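3.2. Los paños y la costumbre de doblar

Cuando empezamos a preguntar en las casas por los paños de cocina, lo que más nos sorprendió fue la cantidad de cosas que la gente tenía que contar sobre ellos. De las 82 personas entrevistadas, casi todas distinguían entre el paño de secar, el de la encimera y el que ya solo sirve para el suelo – y casi todas, también, reconocían que esa distinción se pierde en cuanto llega la colada. Obsa Teshome, que transcribió las conversaciones, encontró que el color era el recurso más citado para mantener el orden: un color para cada tarea y, con suerte, el mismo en toda la familia (Figura 4).
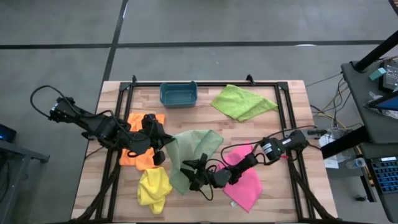
Última modificación de esta página: agosto, 17:40 h

Figura 4. Paños de cinco colores sobre un tablero de madera clara, con una cubeta de plástico verde azulado al fondo. El de color lima está extendido; el amarillo, arrugado.

Nos interesaba sobre todo el momento anterior al doblado, ese rato un poco perezoso en que los paños están todavía revueltos y hay que decidir por cuál se empieza. Zihan Yan propuso llamarlo «fase de montón», y así lo anotamos en el cuaderno de Kahsay, que reúne 1127 entradas sobre ropa de casa. Muchas personas estiran primero con la palma de la mano, buscan las esquinas y solo después doblan; otras, en cambio, doblan en el aire y corrigen luego sobre la mesa, con resultados que ellas mismas describían entre risas. También hubo quien no dobla nunca y guarda los paños hechos un ovillo en un cajón – costumbre que un manual doméstico de 1952, conservado en Iscombe, censuraba con bastante severidad. En el apartado siguiente volvemos sobre los recipientes donde se guardan.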